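Cleaning Up an Old Office Desktop Before You Reuse It

Guide 763 | Home computing | By Weronika Głowacki

Most office desktops that get thrown out still have years of light use left in them. What they usually need is a good cleaning, fresh thermal paste and a new drive. Set aside an evening for the first one.

You will need a Phillips screwdriver, a soft brush, a can of compressed air, lint-free wipes, 90 percent isopropyl alcohol and a small tube of thermal paste. I use the Brandico paste, but any non-conductive type will do. Keep your small tools where you can reach them without getting up.
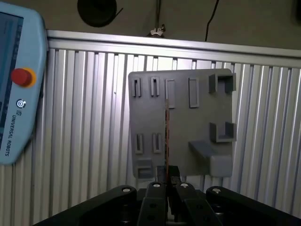 Page last changed: June

Before you open it

Start the computer one last time if it will start. Copy off anything you want to keep, and write down the model and how much memory it has. Then shut it down, pull the power cord, and hold the power button in for a few seconds to drain what is left in the supply.

Take photos as you go, especially of the front panel cables. The labels on the board are tiny and the manual may be hard to find.

Touch bare metal on the case before you reach inside, and do it again whenever you come back to the table.

Dust

Take the case outside if you can. Use short bursts of air and hold each fan still with a finger while you blow it out. Don't open the power supply. Blow through its vents from the outside and leave it at that.

Brush the corners and the drive bays. Heavy dust around the front intake may need a second pass.

Removing the cooler

Unplug the fan cable first. Loosen the cooler screws a couple of turns at a time, working in a cross pattern, until they all come free. If the cooler sticks, twist it gently from side to side. Don't pry against the board with a screwdriver. I did this on an old Navetti tower and had to replace the motherboard.

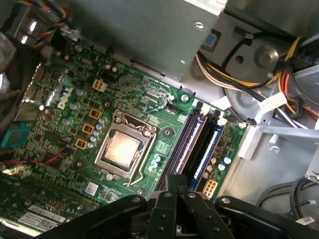

Wipe off the old paste with a little alcohol on a lint-free wipe. Work from the edges toward the middle so you don't push it down into the socket. Old paste can be hard, and if it won't move, lay the damp wipe on it for 3 minutes and try again. Clean the bottom of the cooler in the same way and let both surfaces dry.

New paste

Put a dot the size of a small pea in the center of the processor. Set the cooler straight down, start every screw by hand, and then tighten them in the same cross pattern. Stop when they are snug. Plug the fan back in.

Drive and memory

If there is still a hard disk inside, replace it with a solid state drive. A small one is fine for web and email. Push memory sticks in until the clips close on both ends.

First start

Leave the side panel off and turn it on. Check that all the fans spin, then go into the setup screen and look at the processor temperature. Anything over 200 degrees Fahrenheit means the cooler is not seated. Shut down, let it cool, and redo the paste.

If it doesn't start at all, see the Kaczmarczyk checklist under Downloads. The Starau cases have an intruder switch that also needs to be pressed in before they will boot normally.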